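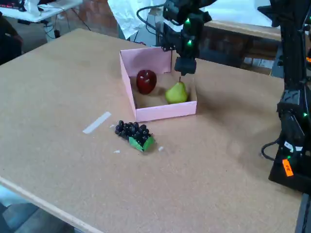 Fruit Box: Setting Up and Running the Pick-and-Place Task
Ostasen Robotics Club, student handbook, project 4
Last updated 14 Apr 2023

Fruit Box is the first task new members do on the full-size arms. The goal is to move an apple, a bunch of grapes and a pear from the table into an open cardboard box, first by hand control and then with a saved program. You should have finished the safety sheet and the jogging exercise before you start. Plan on two meetings, or three if your group has not used saved positions before.

What you need

One table station with its arms powered and homed
The fruit set (artificial, please don't bring real fruit)
A shallow cardboard box with no lid
White tape and a pencil
A run sheet and a clipboard
A timer

Groups of three work best. One person drives, one watches the table with a hand near the stop button, and one fills in the run sheet. Trade jobs after every block of runs.

Step 1. Prepare the box

Any shallow box will do if the gripper can get in and out without catching on the sides. Cut off the lid and any loose flaps. If one side is taller, turn it toward the back so the driver can look in over the low side.

Put the box down where the working arm can reach every inside corner. Check this with the arm and not by eye. Jog to each corner in turn at low speed, staying well above the box. If a joint gets close to its limit, slide the box toward the arm and check all four corners again.

When you are happy with it, draw a light pencil line along two sides. Boxes get bumped all the time, and you will want to put it back in the same spot.

Step 2. Park the second arm

Only one arm is used for this task. Send the other one to its park position and leave it there. Do not switch it off in the middle of a session, as you would have to home it again. Look at the cables on both arms before you go on. A loop that hangs free is fine, but it must not be able to drop between the gripper and the table.

Step 3. Choose the start spots

Pick one start spot for each piece of fruit, outside the box and at least a hand's width from its walls. Write the spots on the run sheet as distances from the front edge of the table and from the nearest wall of the box. Note which way the stem or the leaves point too. The grapes are a different shape from every side, and a grip that works one way can miss completely when the bunch is turned.

Step 4. Drive it by hand

Set the speed limit to 40 percent. Drivers on their first day should leave it there for the whole meeting.

For each piece:

Bring the gripper directly over the fruit with the fingers open.
Come straight down. Stop when the fingers are past the widest part.
Close slowly until the fruit stops shifting.
Lift straight up until you are clear of the box walls.
Move across, lower, and open. Do not drop it in from the top.
Go straight up again before you move sideways.

Most bumped boxes come from skipping the last one. With the fingers open the gripper is wider than you think, and a small move to the side is enough to drag a wall.

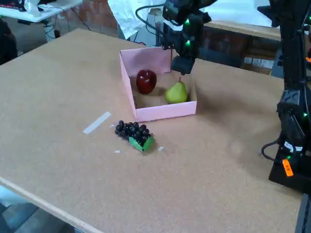
Checking clearance over the pear. Apple and pear in the box, grapes on the table.

Apple: grip across the middle. It rolls if only one finger touches it, so get centered before you close.

Pear: grip low, at the wide end. If you close on the narrow end it swings as you lift. It does not have to stand up in the box, but it does have to be resting on the bottom.

Grapes: grip across the thickest part of the bunch. Keep the fingers off the leaves. Rupert Grabner, who runs the club, recommends leaving the grapes for last until the driver has a feel for the other two.

A full hand-driven run should come in under 90 seconds after some practice. Don't worry about time in your first block.

Step 5. Save the positions

Once the whole group can finish a run, save positions for the program. You need one above each piece, one at each grip, one clear of the box walls, and one at each drop. Name them so that someone else can read them. "apple_above" is good, "pos7" is not.

For the drops, leave space inside the box. Put the apple toward the back on one side and the pear closer to the front on the other. If the drops are too close together, the gripper opens against the fruit that is already there and pushes it into the wall.

Set a pause of 3,000 milliseconds after each close while you are testing. It feels long, but it gives the person at the stop button time to see a bad grip. You can shorten it when the program is stable.

Step 6. Run the program

Go through it one move at a time first, with the table clear of fruit. Then do it again with the fruit in place. Only after that may you let it play through, starting at low speed.

Mark every run as one of these:

Complete – all the fruit resting on the bottom of the box, box inside its pencil lines
Partial – at least one piece in the box
Failed – nothing in the box, or the run was stopped by hand

Put the fruit back on its start spots between runs. The distances are on your run sheet, so use them.

Over 100 runs were logged for this task in October, and the sheets are in the binder by the door. They are worth a look if your group gets stuck. The comments column is more useful than the scores.

Common problems

The gripper stops above the fruit and closes on air. The fruit is off its start spot, or the grip position was saved too high. Measure the spot before you change the position.

The box slides. Check the move just before it happened. It is usually a sideways move that starts before the lift has finished. Taping the box down hides the problem, so fix the program first.

The fruit stays in the fingers after opening. Open wider and wait a moment before you lift.

The arm stops and will not jog. Read the message on the screen and get a mentor. Don't clear it yourselves.

Packing up

Park both arms, put the fruit in the storage bin and save your program under your group name. Peel old tape off the table if it is yours, including the small bits. The run sheet goes in the binder even if every run on it failed.

Next project: Fruit Box with two arms (project 5). Bring your saved positions from this one.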